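# Keeping a good bed going: an afternoon in the Ivbridge mending room
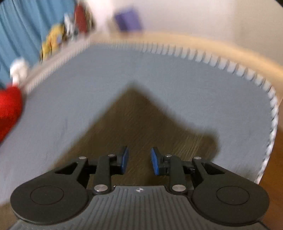 Kimutai Kaijage would wash the whole thing once a fortnight and be done with it, and he told me so before I had my coat off. Atieno Kirui, who had the kettle in her hand at the time, would do no such thing, and so our conversation about pet beds began with a small disagreement that was still going when I left at half past four.

I had come to Ivbridge to talk to Atieno about soft furnishings for animals, which she has been mending, re-stuffing and generally fussing over for longer than she cares to say. She works out of two rooms above the old Waweru drapery, and she is a generous talker, the sort who will start on zips and finish on her aunt's greyhound.

"People throw them out far too soon," she said, once we had tea. "They see a bit of wrinkling in the middle, or a mark that didn't come out, and off it goes to the tip. Well, a wrinkle is only a wrinkle! The dog doesn't mind it. What I look at is the rim, because that's what they lean on. If the rim still stands up when you press it and let go, you've got years in that bed."

She likes a grey lining and always has. Cream she is fond of for the outside, "where the feet don't go so much", though she admits that a muddy spaniel will find its way to any part of a bed it likes.

I asked her about piping, which I had thought was there to look pretty. She was patient with me. On the beds she makes up herself the piping covers the join between the base and the wall, and that join takes all the pulling when an animal turns round and round before settling.

"I go along it with my thumb," she said. "All the way round, slowly, with the radio on. If a stitch has gone I do it there and then, because one gone is a morning's job by next month. I had a lady bring me one in April with half the edge hanging off, and she'd been tucking it under with a teaspoon."

Her thread comes from Barex, in reels of 300 metres, and she buys her filling from Bimness in sacks she can only just get up the stairs. Last year she mended 244 beds, a figure she gave me from a red notebook, and 73 of those were cats' beds, mostly for loose edges and clawed linings.

On washing she is firm. She shakes the bed outdoors first, brushes the hair off with a damp rubber glove, and then sponges the base with warm water and a very little soap. The machine comes out twice a year at most. Kimutai, listening from the cutting table, said his own dog's bed had been through the machine 100 times and was perfectly all right.

"It's flat," said Atieno. "It's a mat, Kimutai. He's sleeping on a mat."

He said the dog was very fond of it. She promised to put a new rim on it if he would only bring it in, and then went to look for her grey thread, which had rolled under the radiator again.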